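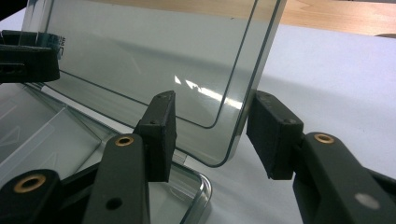
A clear panel with rounded corners and a thin dark line running just inside the edge.

Delphine Sorensen has opinions about screen protectors. She has opinions about picture glass, cabinet doors and the lids of cake boxes too, but I had asked her over coffee what she does all day and she started with the small stuff, so that's where we started.

"People think clear is clear," she said. "Then they put two pieces next to each other on a white table and go, oh. One of them's green."

She has been sorting, cleaning and matching clear panels for more than 4 years at Morkent, a repair and spares shop on Benavides Street. It's a long room with a bench down one side and drawers down the other, and I was told to leave my bag by the door and not to lean on anything. I leaned on something almost at once. (It was a drawer front. It survived, and so did I.)

I wanted to know about the green. Delphine held a sheet up to the light for me and turned it until the edge lit up.

"Look at the edge, never at the middle," she said. "The middle is going to show you the ceiling lights and your own chin. The edge shows you the color."

She was right, of course. Face on, I'd have called it colorless. Side on, there was a proper bottle-glass tint to it, and I spent the next half hour tilting everything I was handed - I must have been a real pain.

Then there are the corners. Customers mail in a request for a replacement panel and give the width and the height, beautifully measured, and not a word about the curve. Delphine keeps a set of card templates for this, cut by hand, each with a different roundness, and she lays them over a corner one after another until no light gets past.

"I had a lady with a display case, a Drarthorpe, the old kind with the lift-up front," she told me. "Lovely woman. We went back and forth by email and I sent her two panels before she mentioned the corners weren't square. Two! I've still got them. They're in drawer 773 if you want a couple of square ones."

I asked if there really were 773 drawers. There aren't. The numbers came with the cabinets, which the shop bought secondhand from a button warehouse, and they were never changed. The highest one I could find was 1712, down by the floor, and it had tape in it.

Adhiambo Odera came in from the back at this point with a tray of cloths and was made to join us. She does the cleaning and the final check, and she is much quieter than Delphine until you get her onto the subject of fingerprints.

"Hold it by the edges," she said. "That's all I ask. Low down, both sides, flat of the finger. People pinch it in the middle and then they rub at it with a sleeve."

And what does she use? Warm water with a drop of dish soap, a soft cloth, then a second soft cloth. She doesn't trust sprays on anything plastic, and if she isn't sure whether a piece is plastic or glass she treats it as plastic. Delphine taps hers with a fingernail and listens. They disagree about the tapping - I could tell it was an old argument, so I ate a cookie and let them have it.

I had one more thing I was curious about, the border lines. A lot of the panels that cross the bench have a dark line set in a little from the outside, following the same shape all the way around, corners included. I'd always assumed it was just decoration.

"Sometimes it is," Delphine said. "Sometimes it's hiding the glue. On the Preltovico frames it shows you where the seal goes, and if you're putting one in, that line is your best friend. Get it even on all the sides and you're done. If it's fat on the left and skinny on the right, take it out and start over."

"Before the glue," said Adhiambo.

"Yes, before the glue."

By then it was nearly five on a Wednesday, which is when the mail gets picked up, and there were still parcels open. Adhiambo packs each panel between two sheets of card with tissue against the face. She let me do one. I held it by the edges, low down, and she still wiped it again after me.

Morkent takes panel requests by mail or at the counter. Bring a tracing of the corner.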